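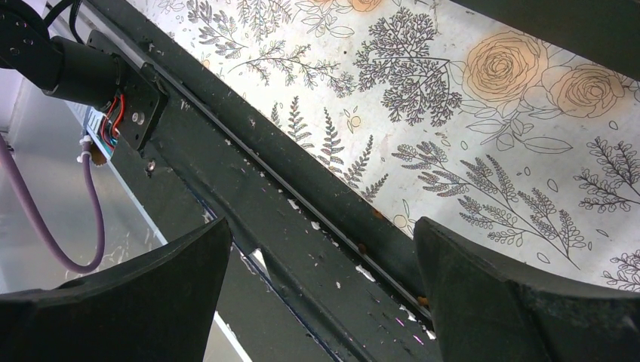
The road layer in Nalia is not complete for the Berow catchment after the January data update. When I open the habitat overlay with roads switched on, 42 road segments are missing on the east side of the river, and the raster under them shows small gaps. The gaps do not have a pattern that I can recognize. They are pale and lie scattered along the diagonal of the valley, like the white flecks on the scuffed metal rail, and they become more frequent toward the lower end. With the roads switched off the gaps stay, so I think there are possibly two problems and not one.

Share 2

Ticket status: open
Reported by: Ambros Gisler
Module: Solta (overlay and export)
Priority: normal, please raise it if other catchments are affected

What I expected

The same roads as in the previous version, plus the new forest tracks which were announced with the update. Our protected area report uses the distance to the nearest road, so a missing segment makes a habitat cell look more remote than it is.

What I tried first

I cleared the browser cache and logged in again. No change. I then opened the project in a second browser, with no extensions, and received the same gaps in the same places. A colleague at Hubmann opened the shared link from her own account and she also sees them. This tells me that the problem is not on my computer.

Next I downloaded the road layer as a file and opened it in the desktop program. The segments are in the file. All of them have geometry and a correct road class. So the data arrives complete, but the viewer does not draw it.
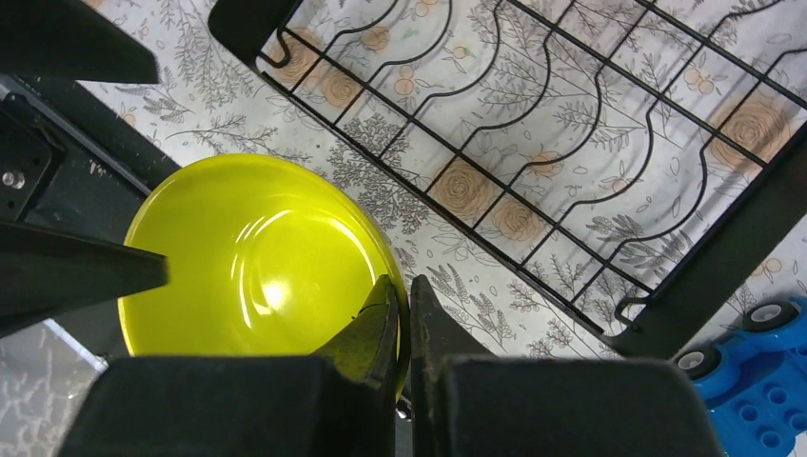 Yellow plate on the printed tablecloth, gray botanical drawings and peach-colored roses.

Log of the tests

09:10 – Changed the project projection from the national grid to the web default. The roads came back, the raster gaps did not.

09:35 – Changed back to the national grid. The roads disappeared again. I repeated this three times to be sure.

10:20 – Exported the distance table in both projections. In the national grid version, 26 cells have a value that is clearly too high. They are all beside the missing segments.

11:05 – Looked at the raster alone at different zoom levels. The gaps are visible only at the two closest levels. When I zoom out they are filled, I suppose from older tiles. 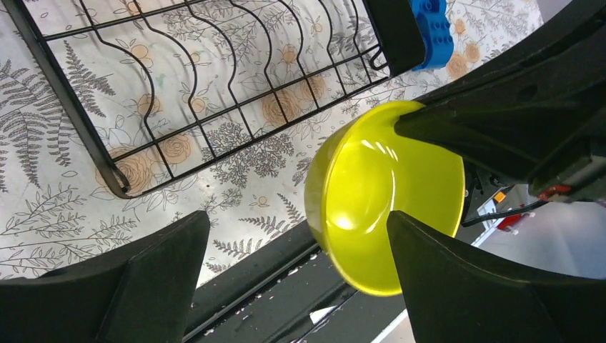

Answer from support

Thank you for the detailed report. We can reproduce the missing roads. The layer index for Berow was built with the wrong bounding box when the project uses the national grid, and Solta skips everything outside this box. A rebuild of the index is started and it will take some hours. The raster gaps are a separate matter and we have opened a linked ticket for the tile store.

Result after the rebuild

15:40 – The roads are drawn in both projections. I exported the distance table again and the 26 cells now have the same values as in the web default version, with small rounding differences that I can accept.

The raster gaps are still there. For the moment I work one zoom level further out and take the values from the export, which reads the source raster and not the tiles. If somebody needs a printed map of the lower valley, please wait for the linked ticket.

One more request – could the viewer show a warning when a layer is drawn only partly? I found the missing roads by chance, when I was looking for a bridge that I know.

I keep this ticket open until the tiles are repaired.

3 comments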